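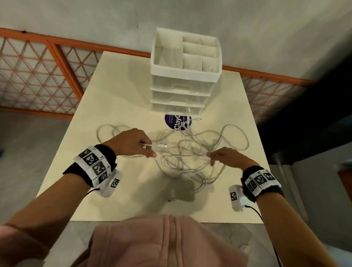
Arne Rothe wrote to tell me that mending nights are a nice hobby and will never make a dent in what Flosham throws out. Fair enough, Arne, but come to one! Last November 60 people squeezed into the old Clinside library with lamps, toasters and one very tired accordion, and I went home grinning. I learned to rewire a plug at 15 and forgot it all by college, so relearning it beside my neighbors felt wonderful. I'd love to see Westerberg try this too (they have the better hall, and far better parking).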